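Wallpaper over old woodchip?

nhung_luc
Bedroom is 27 square metres of wall, all painted woodchip. Can I paper straight over it with something patterned?

Jitusik
No. The bumps show through in a year. Steam it off first.

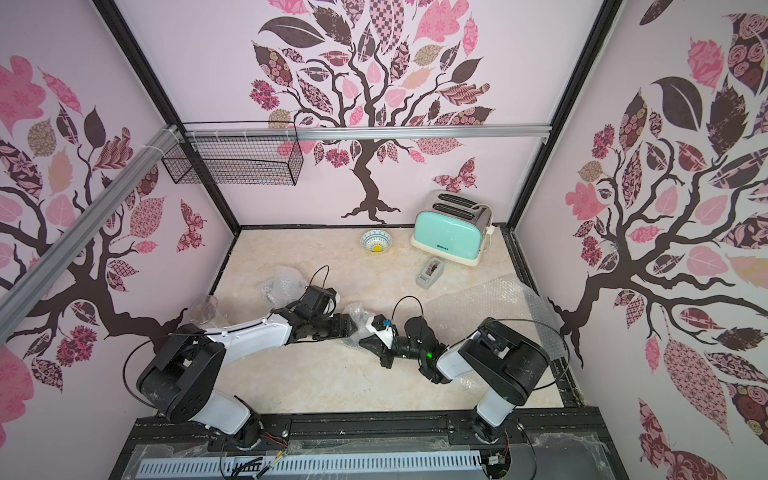

Lining paper is the other thing people get wrong. Hang it sideways, leave it 7 days, then paper. With big designs like the trees and butterflies there, start from the middle of the main wall and buy a spare roll for matching.

Zisevero
Disagree about steaming. I skimmed over mine in October and it's fine. Steaming took my neighbour 6 days.

Jitusik
Skimming is fine if the paint is sound. Often it isn't.

nhung_luc
Paint is flaking by the window, so I'll steam that wall and see.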